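What I Learned From Keeping Track of Our Trash for a Month

In December I started writing down everything our office threw away. I am the person who orders supplies for a small translation business, and our bill for trash bags had crept up to the point where Reiko Murakami, who does the books, circled it in red and left it on my keyboard.

I figured we were making too much garbage. That was part of it, but the bigger problem was how we were using the bags. Every wastebasket in the place got a new one every evening, full or empty. Most evenings a bag went out with a coffee sleeve and a tissue in it.

The log was a sheet of paper taped inside the supply closet. For each basket I wrote down the day, whether it was full, half full or nearly empty, and what was in it. I kept it up for 15 working days. We have 9 baskets and used 96 bags in that time, even with a few evenings when people forgot.

Paper was the largest share, and nearly all of it could have gone in the recycling bin by the printer. Food came next. Food is the only thing that really needs to leave the building the same day, and it was spread over every basket we had.

The corner with the armchair and the round table was typical. People sit there to make phone calls and they don't throw away much.

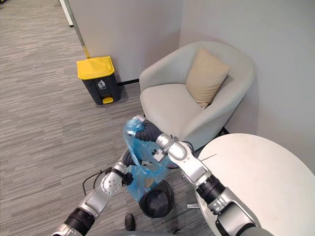
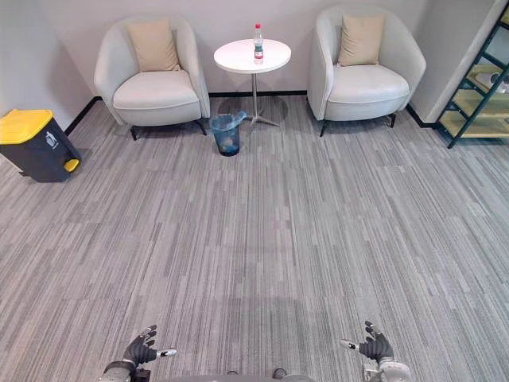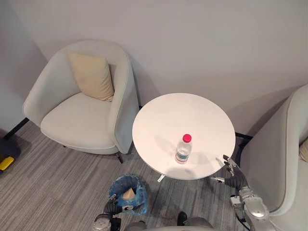
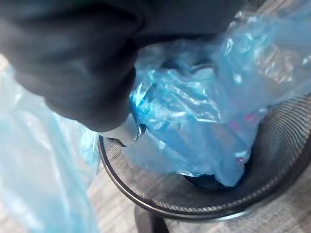 What We Changed

Food now goes in the kitchen can and nowhere else. That can gets a heavy bag and it goes out every night. I put a note on the fridge and sent one email. Two people grumbled, then stopped.

The other baskets are checked on Fridays. If there is only dry paper in one, it gets tipped into the recycling and the bag stays where it is. If the bag is torn or sticky, it gets a new one.

I also switched sizes. We had been buying Plavero bags that were far too big for a small basket, so half the plastic hung over the side. The ones we buy now come from Breltent and fit with a little folded over the rim. They cost less per roll – I should have checked that years ago.

Asuka Kobori asked if we could skip bags altogether in the desk baskets. We tried it with hers. She wipes it out with a paper towel now and then and has no complaints, but I doubt everyone would do it, so I'm leaving that up to each person.

The January supply order went in last week with one roll of small bags on it. I still have to sort out the batteries, which have been piling up in a coffee can under the sink, and find out which drop-off site takes them.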